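Veste zippée col montant, écru – Fleneo

Réf. 707
Marque : Fleneo
Coloris : écru / blanc cassé
État : occasion, bon état, quelques traces (voir plus bas)
Tailles : M. Une seule pièce, pas de réassort

Ajouter au panier | Mettre de côté | Poser une question

Description

Veste courte à zip, col montant, tissu froissé d'origine. Oui c'est voulu, non il ne faut pas la repasser. Gros zip blanc devant, bien visible, deux poches zippées en biais. Mi-saison. Se porte ouverte sur un t-shirt ou fermée jusqu'en haut quand ça souffle.

Coupe droite, un peu ample aux épaules. Si vous hésitez entre deux tailles, celle-ci passe aussi pour un petit L. Yesenia Cervantes l'a essayée à la boutique (elle fait du 40), à l'aise avec un pull fin dessous, moins avec un gros.

Poids sur notre balance : 500 g. Légère donc, se roule dans un sac sans problème.

Détails

Fermeture : zip sur toute la hauteur, grosses dents
Col : montant, à porter ouvert ou fermé
Poches : 2, zippées, une de chaque côté
Manches : longues
Bas : bande rapportée, couture fine au dessus
Finition : cordons clairs noués en bas, côté poches
Doublure : fine, même ton
Capuche : non

Composition : étiquette illisible, on ne s'avance pas. Au toucher, du synthétique. Si vous êtes allergique à quelque chose demandez avant, on regardera les coutures intérieures mais sans garantie.

État

Noté « bon » chez nous. Pas « très bon », à cause du devant : légères marques jaunâtres sur les panneaux centraux. Lavée une fois à l'arrivée, pas insisté. Si ça vous gêne, prenez autre chose, on préfère le dire maintenant que gérer un retour.

Zip principal : testé, coulisse bien. Poches : idem, celle de droite à tirer doucement dans le bas.
Cordons : noués, on n'y a pas touché. Défaire les noeuds si vous voulez, les bouts sont courts.
Trous, accrocs : rien trouvé.
Odeur : lessive.

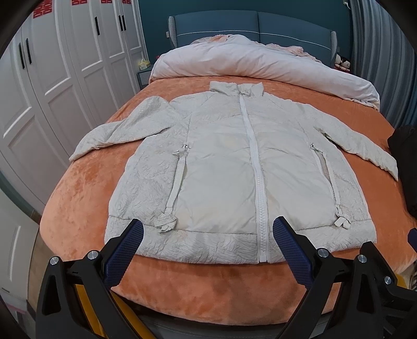 Réf. 707, veste écrue à plat, zip fermé, poche de droite entrouverte.

Le blanc cassé peut tirer plus ou moins sur le crème suivant votre écran. En vrai c'est un écru pâle, pas un blanc de blouse.

Entretien

Machine 30, essorage doux, sur l'envers, zips fermés. Pas de sèche-linge. Pas de fer. Sécher à plat ou sur cintre, le froissé revient tout seul. Pour les marques, savon de Marseille et eau tiède, ne pas froter fort.

Livraison et retours

Envoi sous deux jours ouvrés, enveloppe Pivex recyclée. Retrait gratuit à la boutique Diệp, passer par l'arrière si le rideau est baissé.
Retours sous 14 jours, étiquette Tarnex laissée en place svp. Frais de retour à votre charge sauf erreur de notre part.
On a plus de 2 000 pièces en stock et tout n'est pas encore en ligne, donc si vous cherchez la même en noir, écrivez, on ira voir dans les bacs.

Questions déjà posées

Elle est imperméable ?
Non. Trois gouttes oui, une averse non.

Le curseur des poches se remplace ?
Oui, modèle courant, n'importe quelle mercerie. Trí Võ fait la réparation à l'atelier si besoin, demander un devis.

Vous la réservez ?
48 h, pas plus. Mettre le nom et la réf. dans le message.

Vous faites un prix pour deux articles ?
Oui, port offert sur le deuxième. Le panier ne le calcule pas encore, on rembourse la différence à la main après la commande.

Possible d'avoir les mesures exactes ?
Demandez à Nga Đặng par le formulaire en donnant la réf. Elle répond le matin. Aisselle à aisselle, longueur dos, manche : précisez ce qu'il vous faut, sinon elle envoie juste la longueur.

Avis sur la boutique

« Colis reçu vite, veste conforme, les défauts étaient annoncés. » Banafsheh Rezaei
« Bien emballé. Taille un peu grand. » Đức Lã

Dans le même rayon
Coupe-vent Fleneo kaki, S
Blouson toile beige, L
Gilet matelassé marine, M (réservé)

Fiche mise à jour le 2020-03-19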